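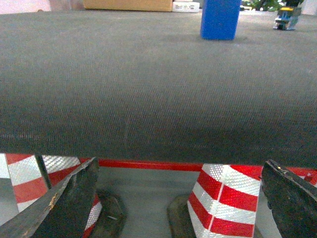

# Ticket 613 – grey covering lifting at front edge of display table

**Opened:** September 2020
**Raised by:** Fabian Egger
**Location:** Lynch room, table by the plant
**Priority:** normal
**Status:** closed, one item carried over

## Problem as reported

The grey covering on the display table has come away from the board underneath, on the near side where it rolls over the front. You can't tell by looking at it. If you press down with your thumb just behind the rounded edge it gives a little and then springs back. A box slid across the table last week caught on it.

There is also a thin line running down the front edge near the middle. I don't know if it is a scratch or a seam and would like someone to check before we glue anything.

The striped tape on the posts is a separate matter, see the last entry.

## Log

**Entry 1.** Asked Fabian to leave the things at the back of the table where they were (cardboard box, blue cylinder, the little yellow, blue and white toy) and only clear the front half. The fault is at the front and the back half is still firmly stuck.

**Entry 2.** Checked the line. Ran a fingernail across it and it doesn't catch. Brushed it with a dry nail brush and it got fainter but did not go. Treating it as a surface scratch. No cut in the weave, so no patch needed.

**Entry 3.** Lifted the loose part from below with a plastic scraper. The old adhesive has gone to powder along 40 cm of the edge. Past that it is sound on both sides. Vacuumed out the powder.

**Entry 4.** First try: Ledier spray adhesive, light coat on both faces, left until tacky, pressed down by hand. Held on the flat but pulled away again on the curve overnight. The spray is not strong enough where the covering has to bend.

**Entry 5.** Second try: Tralico contact adhesive, brushed on thinly, curve only. Rolled down with a wallpaper seam roller, working from the flat part over the lip. Held with masking tape and left for 2 days.

**Entry 6.** Tape off. Edge is firm along the full length. Slid the same box over it several times in both directions and it didn't catch. A bit of glue had come through in one spot and dried shiny. Rubbed it with a crepe block and most of it came off.

**Entry 7.** Fabian asked if the far side looks paler because it has faded. Compared it with the offcut in the store cupboard, laid flat on the table at the back and then at the front. Same colour as the offcut in both places, so it is only the light. No action.

**Entry 8.** Red and white tape on the posts. Fabian wanted to know if it could be wiped down with the same cleaner as the covering. Please don't – use a damp cloth and a drop of washing-up liquid. Go with the stripes near the joins so the ends don't lift.

## Parts and materials

- Tralico contact adhesive, small tin, order 341
- Ledier spray adhesive, from stock – returned to cupboard, mostly full
- Masking tape
- Seam roller, borrowed from Jedevent, to go back

## Carried over

Check the edge again in November once the heating has been on for a while. If it has moved, reopen this ticket and don't start a new one.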